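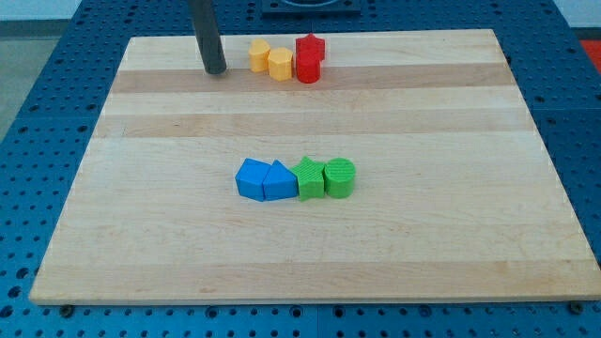 Collecting the pushing data

So this is the part of the project that ate most of my term. The idea was simple enough: drive the arm around by hand, push little blocks about on a board, record everything, and train a policy to copy me. Braulio Pacheco did the training code and I did the driving, which I'd say was a fair split until my wrist started to complain!

We used eight printed blocks in four colours, two of each. Yellow got a pair of hexagons, blue got a square and a triangle, and red and green each got a star and a cylinder. I wanted some shapes to repeat across colours so the model couldn't get away with learning "star" and ignoring the colour word in the instruction. The arm only has a plain rod on the end, no gripper, so everything is pushing.

How a session went

Each episode had a typed instruction, something like "push the green star next to the blue triangle" or "put the red cylinder in front of the red star". I'd read it, drive the rod over with the controller, do the push, and hit save. We started with the blocks wherever the last episode left them (Braulio's idea, and a good one, it saved me heaps of resetting). Every 40 episodes I'd scatter the lot by hand so we didn't get stuck with the same clumps.

By the end we had 669 saved episodes. I threw out 76 more, mostly ones where I'd grabbed the wrong block or a cylinder had gone over the edge of the board. Cylinders are a pain. They slip off the side of the rod if you're even slightly off centre, and I got into a habit of nudging them in tiny taps, which the first model copied very faithfully. It tapped everything, even the squares.

The logging software is a thing we called Plokmont, and it's held together with string. In May it dropped the joint readings from a whole afternoon of episodes and I had to redo them. After that I opened a file after every session to check it, and I'd tell anyone doing this to start there.

What I'd change

Splitting up blocks that are touching was the hardest skill to show. I have plenty of episodes that bring pieces together and not nearly enough that pull a row apart, and the policy has the same gap. Next time I'd write the instruction list first and balance it properly. I'd also get a second driver in, so the data isn't all my own odd habits.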